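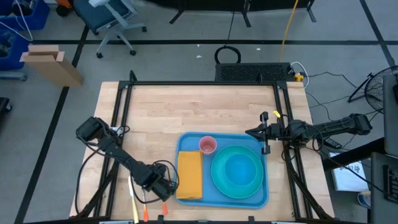 Setting the table, 30 trials at a time

Table setting is a useful chore for finding out what two-armed machines can and can't do. It needs no force to speak of, the objects are cheap, and anyone can judge the result. It is also less tidy than it sounds. A place setting has hard things, soft things and thin things in it, and each asks for a different sort of grasp.

Ellberg has been working through a tray version of the job since the start of September. The objects are a plate, a bowl, a cup, a folded napkin and cutlery, with the tray as the target area. Two arms share the work from opposite sides of the table, so the planner has to decide who reaches for what and who waits. Most of the time lost in a run is waiting. The arms keep well clear of each other near the middle of the tray, and the clearance margin has been left generous while the grasping is sorted out.

The trial log now stands at 736 attempts, taken in blocks of 30 with an incomplete block at the end. A block uses one starting layout with small changes in object position. An attempt counts as finished only if every item ends up on the tray, the right way up, with no hand from the operator. Straightening a crooked napkin counts as a hand from the operator. So does catching a cup.

Results by object are uneven. Plates are the easiest to place and among the harder ones to pick up, as the rim sits low and the finger has to get under it. The napkin can be lifted reliably from a folded start, but it often comes down with a corner turned under, and the system has no second go at it. Cutlery remains the weak spot. A handle lying flat on a wooden top gives the gripper little to close on, and a small error in height means the fingers either stop short or press into the timber.
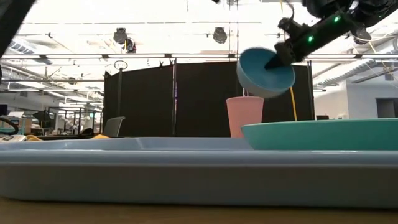
Clearing and stacking are being scored separately from setting, and this is where the choice of grasp matters most. A wide bowl won't fit between parallel fingers, so it has to be taken by the wall. With one finger inside the opening and the bowl tipped over in mid-air, as it is above the pink cup, the interior hides part of the finger from any camera on the wrong side. The controller then has to work from where it expects the contact to be. The same pose brings the rim close to whatever stands beneath it, and a cup is the tallest thing on the tray. Ellberg's present rule is to raise the carry height whenever a bowl crosses an upright object. It costs time on every run, including the many where it isn't needed.

Two grasp planners are under comparison. Clirex fits a simple shape to each object and picks a contact from a short list. It is quick and easy to debug, and it fails in ways the team can predict. Gilani is trained on recorded demonstrations and copes better with a napkin or a tilted bowl, but its mistakes are harder to trace. Both get the same layouts. The current plan is to keep Clirex for rigid items and hand the cloth to Gilani, although the changeover between them still causes pauses.

Readers have asked whether any of this is close to use in a home or a canteen kitchen. For a kitchen line with fixed trays and one pattern of dish, a limited version looks possible. Rulton, which fits out commercial kitchens, has asked for a 3 hour continuous run without operator contact before it will discuss a site trial. The longest run to date falls well short of that. Home use is further off. A household tray may hold odd mugs, leftover food and a fork under the napkin, and none of those are in the present object set.

The next blocks will add a second napkin fabric and a cutlery rest. The rest lifts the handles off the table, which should show how much of the cutlery problem is sensing and how much is plain geometry – the log can't separate the two at present. Wet dishes are not scheduled.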